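Subject: Re: [bandlib] Taking over a music library with no catalog
To: bandlib list
From: Librarian, Lastance Town Band

Replying on list because a couple of people wrote to me off list with the same questions. The original post is quoted first and my answers follow in roughly the order things were asked.

> I have just agreed to look after the music library for the
> Vurnton Community Band. The last librarian moved away in
> August and left a set of keys and a spiral notebook. The
> notebook lists titles up to a certain point and then stops.
> Everything after that is in piles.
>
> What we have, as far as I can tell: a lot of marches on
> card-size paper, concert pieces in a mix of envelopes and
> file folders, and a stack of loose parts that belong to
> something. Some sets have a score and some don't. There are
> photocopies all over the place and I can't always find the
> originals they were made from.
>
> Questions:
>
> 1. Do I number things or file by title?
> 2. Is it worth paying for software?
> 3. What do people do about missing parts?
> 4. Folders, envelopes or boxes?
> 5. How do you get music back from players after a concert?
>
> We rehearse once a week and the music has to stay usable
> while I do this. I can give it a couple of evenings a month.
> Any advice welcome, including "don't bother with X."

I took on our library in much the same state. We had four old filing cabinets, a card index that matched two of them, and a closet. It took me two seasons to get to where I could find any piece within a few minutes. You can go faster if you are stricter than I was about what to leave for later.

BEFORE YOU START

Pull the next concert out first. Whatever the director has picked for the coming program, find it, put it in its own crate, and don't let it get mixed up with the sorting. I didn't do this the first time and spent an evening before a concert looking for second clarinet parts that I had already filed somewhere sensible.

Ask the director what the band will never play again. Ours went down the old list with a pencil in half an hour and crossed off some 70 titles. We kept most of them, but they went to the back of the line and I didn't count parts for any of them until everything else was finished. A few have come back into use since, so don't throw anything away on the strength of one person's pencil.

Keep the spiral notebook. Even when it is wrong it tells you what the last librarian thought the band owned, and when you have a loose third cornet part with the title torn off, that helps.

NUMBERING OR TITLE

Number. Filing by title sounds easier and works well until you buy something that starts with M and have to shift every shelf after it. With numbers, new music goes on the end and nothing moves. The title order lives in the catalog, where it costs nothing to sort.

We use one run of numbers for full-size concert music and a second run, with an M in front, for march-size. The two sizes don't store well together, so they may as well be numbered apart. I know bands that split further, into Christmas, solos with band, patriotic and so on. We tried that and ran into pieces that belonged in two groups. Put the category in the catalog as a column and leave it off the shelf.

Write the number in pencil at the top right of every part. Yes, every part. It's slow, and it is also the only thing that gets a stray part home after a player has had it in a trombone case for a year. Some people use a rubber stamp with the band's name as well. We stamp the score and the first part in each section only.

SOFTWARE

You can do this with a spreadsheet. We had one for the first year and it was fine. We then moved to Proris, mainly for the loan tracking, and I like it, but I would not start there. If your catalog is a mess, paying for a program gives you a mess with a login.

The columns I wish I had set up at the beginning:

Number
Title
Composer
Arranger
Publisher
Size (full or march)
Score (full, condensed, none)
Parts checked (yes or no)
Missing parts
Last performed
Notes

Keep composer and arranger separate. Ours were in one column with a slash between them and it took a long time to undo. Leave out grade level unless your director asks for it. Publishers don't agree on grades and you will end up guessing.

Do back it up somewhere outside the band room. I mail a copy to two other people in the band at the end of each season.

MISSING PARTS

Make the check a separate job from the cataloging. First pass: title, number, folder, shelf. Second pass: open each one, put the parts in score order, and write down what isn't there. If you try to do both at once you get through about three pieces in an evening and lose heart.

For the second pass I use a half-sheet tally with the standard instrumentation printed down the left side. It goes in the front of the folder when it's done. The next person to pull the piece can see what should be there and can mark any change.

When something is missing:

Look through the loose stack first. A good share of our gaps were filled this way.

Ask the section. Send one message with a list, once. If you send one for each piece people stop reading them.

Ask the publisher. For music still in print you can generally buy single parts. For pieces listed as permanently out of print, write and ask what they will allow, and keep the reply in the folder with the music. We have a fair number of older Wainwright marches and for those I wrote one letter covering the lot.

Ask on this list. I've sent and received scans of title pages and part lists here to find out what a set should contain, and have arranged loans of whole sets between bands.

About the photocopies with no originals: sort them out from the printed parts, put them in a plain envelope at the back of the folder, and write the word COPIES and the instrument names on the outside. Decide what to do about them later, when you know what you own. I'm not going to get into the copyright side here. It has been argued on this list before and the archive has all of it.

STORAGE

This is where we spent money, and I'd do parts of it differently. Some notes from our setup:

1. Filing cabinets hold a lot for the floor they take up, but a full drawer of band music is very heavy and the runners wear out. Hanging folders in particular made ours worse. We gave away all four cabinets and only one of them still closed properly.

2. Envelopes with the flap on the long side are easier to use than folders for thick sets. Nothing falls out when you carry them. For thin sets a folder is fine. We buy one size of envelope for everything full-size so they stand evenly.

3. Boxes are good for march-size music, which slides around on a shelf. We have 38 of them, all one type, with the number range on the end label. Test one box with music in it before you order the rest. The first kind I bought was a finger's width too short for the envelopes.

4. Open metal shelving beats cabinets if you have the wall for it. You can see what is there, and the unit can be moved empty without a hand truck. We stopped loading the high shelves with music and use them for long boxes of things that come out once a year, such as stand banners and the holiday folders. One long container to a shelf, laid lengthwise, keeps it tidy. 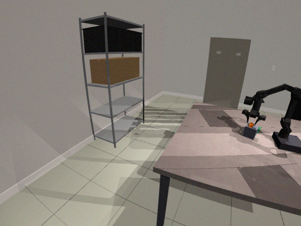

5. Keep the bottom shelf clear of anything you can't replace. Our closet took in a little water one spring and we lost a few sets. They were duplicates, mostly, but one was a manuscript arrangement made for the band.

6. Leave space at the end of each number run. I packed ours tight and had to shift half of it the first time we bought new music.

7. Put a small table near the shelves if there's room. Stuffing folders on the floor is hard on the knees, and on chairs the piles fall over.

8. Rubber bands rot and stick to the paper. Take them off as you find them. Paper clips too.

GETTING MUSIC BACK

We went through several systems. What works for us now is this. Each player has a numbered black folder. The number is on the outside and the player's name is on a list, so when somebody leaves, the folder goes to the next person without relabeling. Folders are handed in on the night, straight after the concert, at a table by the door. Anyone who wants to keep theirs to practice from has to sign it out again at the next rehearsal.

We used to let people turn music in the following week and got perhaps two thirds of it. Collecting on the night gets nearly all of it, and the remaining few I can chase by message the next morning while they still remember where they put it.

When the folders come in, don't sort by player. Lay out one spot per piece and deal the parts out of each folder onto the spots. With two people it takes us under an hour for a full program. Then check each pile against the tally sheet before it goes back in its envelope. If you leave the checking for another day it doesn't happen.

For percussion, I make one folder for the whole section and hold the section leader to it. Separate percussion folders never came back complete.

HOW LONG IT TAKES

With two evenings a month I'd expect the first pass to run most of a season for a library the size you describe. The parts check takes longer, but you can do it piece by piece as the director programs things. Every piece that goes out gets checked before it goes out and again when it comes in, and after a few concerts the music you play most is in good order.

If you want our tally sheet or the blank spreadsheet, write to me off list and I'll send them. They're set up for concert band with British-style baritone parts added, so you may want to delete a few lines.

One question back to the list. Has anyone found a good way to store oversize scores? Ours are lying flat on top of the march boxes at the moment and the corners are starting to curl.

Librarian
Lastance Town Band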